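Der Zwilling vom Zwilling

Seit Januar baue ich in der Werkstatt in der Zirkwood an einem Arm, der mir irgendwann das Frühstück machen soll. Stand heute: Ich mache mir das Frühstück selbst und esse es neben dem Arm. Er hält sich derweil senkrecht, was nach den letzten Wochen schon als Fortschritt durchgeht.

Das Problem war das Handgelenk. Gerrit Lambrechts hatte mir einen Adapterflansch gedreht, sehr schön, sehr rund, und um einen Millimeter zu eng. Nachfeilen, einspannen, wieder nachfeilen. Beim dritten Anlauf saß er, und beim ersten Einschalten hat sich der Daumen in die Kabelführung gebohrt und zwei Litzen mitgenommen. Riet Leemans hat kurz von ihrer Drehbank aufgeschaut, »Aha« gesagt und weitergearbeitet. Mehr Feedback bekommt man dort selten.

Also habe ich getan, was ich von Anfang an hätte tun sollen und wovor ich mich gedrückt habe, weil es nach Schreibtisch riecht: simulieren. Ein Wochenende lang Gelenkgrenzen eingetragen, Massen geschätzt, Reibwerte geraten. Den Tisch habe ich mit einer Holztextur versehen, die deutlich gepflegter aussieht als unsere echte Werkbank. Dann kamen Requisiten dazu, Becher, Pfanne, ein großes Brett mit Rand. An der Pfanne habe ich einen halben Abend verloren, weil sie bei jedem Start durch die Tischplatte fiel. Das Kollisionsmodell zeigte nach innen. Fragt nicht.

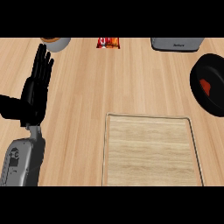
Frühstück, virtuell: Die Hand ist offen, das Brett noch leer.

Bei den Fingern stimmt inzwischen fast alles. In der Simulation läuft das Greifen vom Becher in 20 von 26 Durchgängen sauber durch, beim Rest schiebt die Hand ihn vor sich her wie einen Einkaufswagen mit blockiertem Rad. Die Snacktüte habe ich vorerst vertagt. Weiche Körper rechnen sich auf meinem Rechner so langsam, dass man zwischendurch eine echte Tüte kaufen und aufessen kann. (Habe ich geprüft.)

Floor Schouten hat mir geraten, die Reibung an den Fingerkuppen pro Durchgang zufällig zu variieren, damit der Regler sich nicht an einen einzigen Wert gewöhnt. Klang nach Mehrarbeit, war auch welche. 982 Zeilen Logdatei später weiß ich immerhin, dass mein ursprünglicher Wert ungefähr dem eines Radiergummis entsprach. Kein Wunder, dass am Anfang alles so hübsch geklappt hat.

Was noch fehlt: der zweite Arm. Den gibt es bisher als Datei und als Kiste mit Teilen unter der Werkbank, und die Kiste ist bis zu 200 Euro davon entfernt, ein Arm zu sein. Dirk Claeys will mir zwei gebrauchte Getriebe überlassen, wenn ich ihm vorher sein Regal an die Wand schraube — von Hand, wie er ausdrücklich dazugesagt hat.

Als Nächstes kommt der neue Regler auf die echte Hardware. Die Litzen sind geflickt, der Notaus liegt diesmal in Reichweite, und den guten Becher nehme ich vorher vom Tisch.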